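Clatora Two-Arm Bench Cell
Item 3878
Sold and supported by Zallton, Piddale

The Clatora is a two-arm bench cell for small, fiddly work: sorting, placing, kitting and packing the sort of bits and pieces that end up in craft sets, party bags and sample boxes. It works at an ordinary table height, beside people, and it was put together with smaller workshops in mind, the ones where everybody does a bit of everything and there's never quite enough bench to go round.

We've been selling packing equipment for a good while now, and the question we hear most often isn't about speed at all. It's what happens to the people who've been doing the job by hand. We think that's a fair thing to ask before spending the money, so we've tried to answer it properly on this page, as well as giving you the usual particulars.

Britta Lammers runs the packing room at Kozłowski, where a Clatora has been on the go since January. Her crew of 14 used to take turns at the bead and block bench, and it was nobody's favourite turn - three hours of picking up tiny things and putting them down again is hard on the neck and the thumbs. These days one person minds the cell and the others have moved on to checking finished sets, making up the odd orders and getting parcels out before the afternoon pickup. 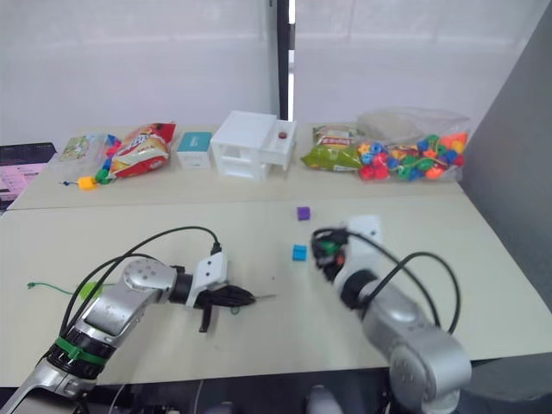

Teaching a new job is done by guiding the arms through it, and you don't need a programmer on staff to manage it. Costel Ciobanu, who had packed by hand for years, picked it up in a couple of mornings and now teaches most of the new jobs himself. He'll tell you the soft and stringy things take the most patience, and that small solid pieces are the place to start. We agree with him, and our own trainers now begin there too.

There are still jobs we'd leave with people. Tying a ribbon nicely is one of them, and so is noticing that a colour looks a bit off from last month's batch. The Clatora is happiest when the work repeats and somebody who knows the product is close by to keep an eye on it.

What comes with it

Two arms, each with a gripper and mounting bracket
Controller and cabling
Stop button on a lead, so it can sit wherever your operator likes it
Spare gripper fingers, 3 pairs
Printed operator's guide

Setting up

Chalerm Yimyam and Jannik Schwerdtfeger look after installations. They'll come out, help you choose a spot, go through the risk assessment with you and stay until your operators are comfortable. Please have the people who'll be using the cell in the room for this, and not only the manager! They know where the elbows go and which shelf everyone reaches for, and it saves moving things later.

Allow 15 working days from order to installation. If you'd like to try your own pieces first, send us a small box of them and Anneliese Engelhardt in our demo room will run them through and ring you for a chat about how they went. There's no charge for the trial, and we'll post everything back to you.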